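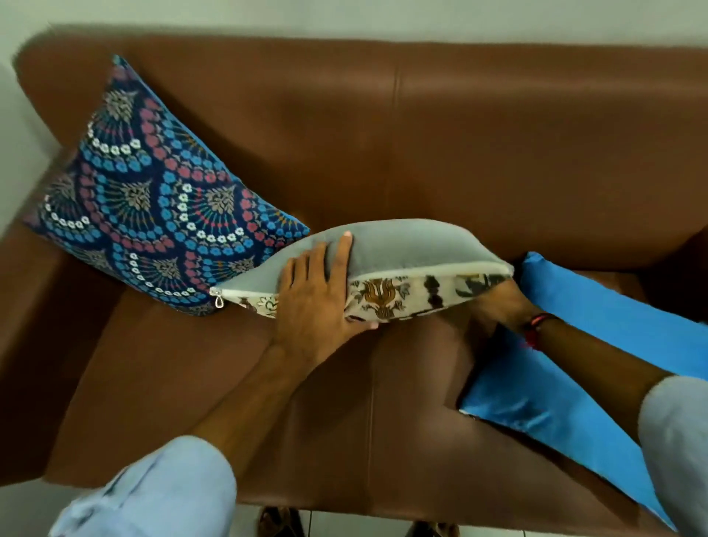 Reading order for the Ukwood novels when the prequel came out last

Posted by Bindu Warrier in Series and Reading Order

I have finished Prirkwood, the first of the Ukwood romantic suspense novels, and I need to know what to read second. The publisher's list inside the back cover gives publication order. The retailer page gives chronological order and puts the prequel novella, Ullent, at position 0.5. The two lists also disagree on where the short story goes.

Details that may matter:

My copy of Prirkwood is the reissued paperback. It ends on page 211 with the sheriff's office scene, and there is no epilogue. A review I read mentions an epilogue set in April at the lake house, so I assume there is more than one version of the text.

I don't mind knowing in advance which couple ends up together. I do mind knowing who set the fire. If Ullent gives that away, I would like to leave it for later.

I read on paper where possible. Is Ullent available in print, or only as an ebook?

Gheorghița Iordache

Publication order. Always publication order. I read them as they came out and had no trouble.

Maja Piątek

Publication order is the correct choice in this case, but there are two exceptions.

Ullent takes place six years before Prirkwood. It was published after book 4 and was written for people who had read book 4. Chapter 2 is told from the point of view of the person who set the fire. The name is not given in that chapter, but the injured hand is mentioned twice, and anyone who has read Prirkwood will identify the character at once. If you want the fire plot intact, do not read Ullent until you have finished book 4. The 0.5 number on the retailer page refers to the timeline only.

The short story is the other exception. It was published between books 2 and 3, but the first printing of book 3 included it as a bonus chapter at the back. The events fall in the middle of book 3, after the custody hearing. Read it after book 3. Nothing in it is needed to follow the main plot. It covers the deputy and his sister and runs to 30 pages in the version I have.

The order I would use:

Prirkwood
Book 2
Book 3
The short story
Book 4
Ullent
Book 5

On the epilogue: the hardcover and the original ebook have it. The reissued paperback moved it, with small changes, to the front of book 2, where it is labeled as a prologue. You have not missed anything. If you buy book 2 in the older edition, the prologue will not be there, so check before you order. The reissues have the author's name above the title, and the older covers have it at the bottom.

Ullent is in print, but only bound together with the short story. The combined edition is a thin paperback and is sometimes listed under the short story's title, which makes it hard to find with a title search. Search by author and sort by page count.

Zainab Usman

Agree with Maja on Ullent. I read it second on the strength of the 0.5 and the next three books had no mystery left in them. The romance still held up, mostly because book 2 follows a different couple.

One correction. In the large print edition the short story is placed before book 3, with a note from the editor saying it can be read first. I compared it with the regular edition and the text is the same except that the mention of the hearing has been taken out. If you borrow large print from a library, either position works.

Also, the audiobooks use the old text for Prirkwood and the new text for book 2, so listeners get the lake house chapter both times. The second reading differs by a few lines. In the first he keeps the ring in the truck, and in the second he has it in his coat.

Bindu Warrier

Thank you. My book 2 is the reissue and the lake house chapter is at the front of it. I will hold Ullent until after book 4. Does anyone know if book 5 had its text changed in the reissue as well?

Maja Piątek

Only the dedication and a corrected date in chapter 70.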